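Air drying of dishes

Air drying is the practice of leaving washed crockery, cutlery and pans to dry on their own, usually in a rack, on a mat or on a folded cloth. It is set against towel drying, in which a person wipes each piece by hand, and against heated drying inside a dishwasher. Many household manuals say that air drying is the cleaner method. The claim is repeated far more often than it is supported, and how much it matters in an ordinary home is open to doubt.

Terms

A dish drainer, dish rack or draining rack is an open frame that holds wet items apart so that water can run off them. A draining board is the sloping, often grooved surface beside a sink. In Britain the board was long made in one piece with the sink. The word "drainer" is used loosely for both, and shop catalogues add to the muddle by selling flat mats under the same name.

The hygiene argument

The usual case against the tea towel goes as follows. A towel used several times a day stays damp, damp cloth lets bacteria grow, and the bacteria are then wiped on to clean plates. Each step is reasonable. What is often missing is any sign that the last one makes people ill. Swabbing a used towel and finding bacteria on it shows that there are bacteria on a used towel. It says little about how many reach a plate, how many survive there once the plate is dry, or whether they are of a kind that does harm.

A household survey issued under the name Bemenero is sometimes quoted in this connection. It took in 158 kitchens and reported that towels in 19 of them were "heavily soiled". The phrase was not defined, the racks in the same kitchens were not tested, and the survey was paid for by a seller of draining mats. It should not be given much weight.

Racks are rarely held to the same standard. A rack that stands in a tray of old water, or is never washed itself, has the same fault as the towel, in that it is a wet surface touched by clean dishes. Advice that condemns the one and passes over the other is incomplete.

Kinds of rack

Most racks fall into one of a few groups. Counter racks stand beside the sink, with a tray or spout to catch the run-off. Cupboard racks, common in Finland and Italy, are fixed above the sink behind doors and drip straight down. Roll-up racks lie across the top of the bowl. In-sink racks sit down inside it.
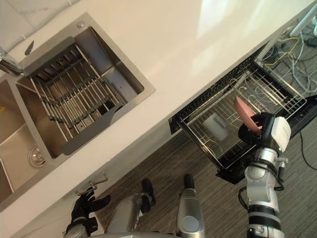
In-sink racks are sold mainly on the saving of worktop space. The saving is real, but it is paid for with the use of the sink, a point that sellers tend to leave out. In a kitchen with one bowl, the rack must be lifted out whenever the sink is wanted for washing. The type makes better sense with a double sink, where a metal rack can be set at a slant in the larger bowl and the other left clear, though washing-up is then confined to the smaller one. A deep bowl also holds damp air around whatever stands in it, and plates low in the rack can be expected to dry more slowly than those above the rim.

Speed and materials

Drying time depends on the warmth of the rinse water, the warmth and dampness of the room, the spacing of the items and what they are made of. Heavy china holds heat and dries quickly after a hot rinse. Plastic loses heat fast and stays wet. Upturned mugs with a hollow base collect a pool that no rack can deal with.

The Hagedorn and Fisport racks, two rival designs, were both advertised as drying dishes "twice as fast". Neither advertisement stated what the comparison was with. A 13-piece load was shown in the Fisport leaflet, widely spaced and without a single pan, which is hardly a normal evening's washing-up. The Gramel mat made a similar promise and withdrew it in June of the following year.

Some things should not be left to drain at all. Carbon steel knives and bare cast iron will rust, and wooden boards may warp if one face dries before the other. Glasses left to dry in hard-water areas are likely to show spots, and for these a clean, dry cloth remains the better tool.

Water and energy

Air drying is often described as free. This is true of the drying itself, but a very hot rinse given to speed it up uses fuel. Turning off the heated stage of a dishwasher and opening the door afterwards does save electricity, though the amount varies widely between machines, and figures given without naming a model should be treated with caution.

See also: Dishwashing; Draining board; Tea towel; Hard water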